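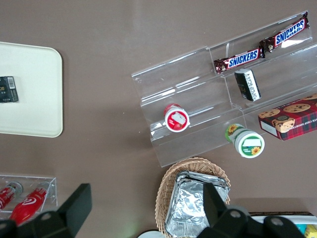 Irena Jabłońska
Writes about small shops and the paperwork behind them. Buyer at Divley.

11 Feb 2026

Short thread on shelf life and small food shops, since I spent most of this month on it. 1/

Most snack suppliers guarantee a minimum number of days left on the date when the goods reach you. Ask what that number is before you order. On our first order I didn't, and we got crackers with 16 days to go. 2/

We now ask for 60 days on anything dry. Two suppliers said no. One said yes and put it in the contract the same afternoon. 3/

Case size matters more than unit price for a shop our size. A case of 24 at a good price is a bad buy if you sell four a week. Ask for a half case. Plenty of wholesalers will split one if you email a person and skip the order form. 4/

Markdowns: we used to wait until the last week. Omid Ghasemi, who runs the Brikater store, starts at 16 days with a small cut and goes deeper at 5. I copied him in January and we threw out less – mostly cookies, which were our worst line. 5/

Write the date on the outside of the case with a marker when it comes in. Big numbers. The printed one is always on the side facing the wall. 6/

Counter items go out of date quietly. People look at them all day and stop seeing them. Put them on the same check sheet as the back shelves. 7/

Still looking for a decent small supplier of rye crispbread that delivers more than once a month. Zariņš was good but their minimum went up. Replies open. 8/8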